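集合住宅の給水管更新、見積書のどこを読むか 設備設計者に聞く

築年数の経った集合住宅で、給水管の更新時期が重なっている。設備設計事務所Zuriaで改修設計を担当する技術者に、調査から竣工後の管理までの要点を聞いた。
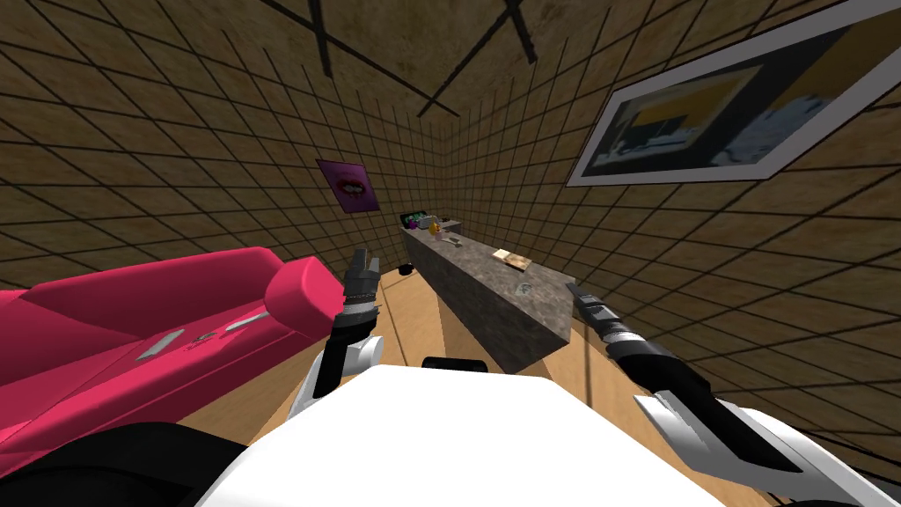 最初に確認するのは、図面と現況の差だという。「竣工図に書かれた配管経路は、そのまま信用しません。専有部で過去に改修が入っていると、枝管の位置が変わっている。床下点検口から追える範囲は追い、追えない範囲は図面上で未確認と明示します」。未確認の区間を推定で埋めた図面は、見積りの段階では整って見えるが、着工後に追加費用の原因になる。同事務所では、未確認区間を破線で描き、凡例に調査方法を併記している。

調査の中心は抜管によるサンプリングである。Zuriaでは一棟につき4か所を標準とし、揚水系統、共用竪管の上部と下部、住戸内の枝管から採取する。採取した管は半割りにして酸洗いし、残存肉厚を測る。「内視鏡だけで判断する報告書もありますが、錆こぶの下の肉厚は見えません。ねじ部は元の肉厚が薄いので、直管部の数値が良くても継手で漏れます」

更生工法と更新工法の選択についても、判断の基準はねじ部の残存肉厚に置く。管内面に樹脂を塗布する更生は、工期が短く、内装の復旧も少ない。一方で、研磨の工程で薄い箇所に負荷がかかる。「更生を一度行った管に、もう一度更生をかける提案は、設計側としては採りません。既存塗膜の密着状態を全長で確認する手段がないからです」。更新の場合、住戸内は架橋ポリエチレン管によるヘッダー方式が主流で、途中に継手を設けない配管ができる。ただし、既存の床下寸法が足りず、ヘッダーの設置場所を洗面台の下や収納の奥に求めることも多い。点検できる位置に置けるかどうかは、間取りごとに検討が必要になる。

見積書の読み方を尋ねると、金額の前に範囲を見るという答えだった。「一式と書かれた行が何を含むか。保温、支持金物、貫通部の防火処理、仮設給水、内装復旧。この五つがどの行に入っているかを、色を変えて塗ってもらうと差が出ます」。複数社を比較する際は、数量を設計側で拾って渡し、単価だけを記入してもらう。数量を各社に任せると、総額の差が単価によるものか、拾い漏れによるものか区別できない。

Lozanoという集合住宅の改修では、貫通部の処理が一社の見積りから抜けていた。総額では最も安かったが、項目を補って並べ直すと順位が入れ替わった。「安い会社が悪いという話ではありません。質疑の回答書に書いていなかった設計側の落ち度でもある。以後は質疑回答書を契約図書に綴じています」

試験圧力と保持時間も確認項目に入る。工区ごとに水圧試験を行い、圧力計の写真と記録表を残す。樹脂管は加圧直後に管が膨張して圧力が下がるため、予備加圧をしてから測定を始めなければ、漏水との区別がつかない。記録表に予備加圧の欄があるかどうかで、施工会社の習熟度がおおよそ分かるという。

断水の計画は、住民の生活に最も影響する部分である。系統の切り替えは午前9時から午後4時までを原則とし、翌日に持ち越さない。Zuriaが断水計画の作成に使っているのは、Flikentという工程管理ソフトで、系統図と住戸番号を結び付け、バルブごとに影響範囲を一覧で出力できる。「ソフトの出力をそのまま掲示はしません。現地でバルブを閉めて、どの住戸が止まるかを確かめてからです。古いバルブは閉まりきらないことがあるので、この作業は着工の2か月前までに済ませます」

閉まらないバルブが見つかった場合は、凍結工法で上流側を一時的に止めて交換する。費用は本工事と別に計上されることが多い。予備費から支出するのか、契約変更とするのかを先に決めておかないと、工事が止まる。

直結増圧方式への変更を同時に行う例も増えた。受水槽の清掃と点検が不要になる反面、停電時や本管の断水時に貯留水がない。「水槽を撤去した跡地の使い道が先に話題になりますが、検討の順番としては引込管の口径と本管の水圧です。水道事業者との事前協議で口径の増径が必要となれば、道路掘削の費用が加わります」。協議の回答を待ってから基本設計を固めるため、6月に相談を受けても、発注は翌年度になることが珍しくない。

竣工図の引き渡しについては、紙と電子データの両方を求めている。住戸内の配管は、床や壁を閉じる前の写真を部屋番号順に整理し、寸法の分かるスケールを写し込む。Ulano地区の物件では、この写真があったため、後年の床暖房の増設で配管を避けてビスを打つ位置を決められた。

最後に、管理組合が設計者に最初に渡すべき資料を聞いた。「過去の漏水の記録です。日付と部屋番号と、どこから漏れたか。書式は何でもかまいません。修繕業者の請求書の控えでも、系統と階で並べれば、どこから抜管すればよいかが決まります」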